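1/ Two weeks into the new picking cell at Gurkgate and I'm still grinning about it! We run every move in simulation before the floor gets it.

2/ Gripper's-eye view from the sim, fingers wide open:

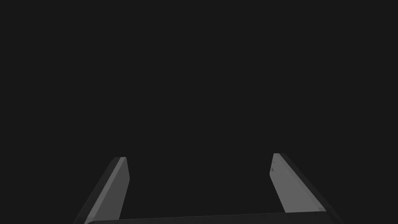

3/ Biggest change so far is who gets a say. Packers at Lukell now sit in on our sim runs and call out bad grips (they're so good at it).

4/ 326 test picks on the list for this week. Night shift chose the first 13, all awkward boxes they're sick of lifting. More in September!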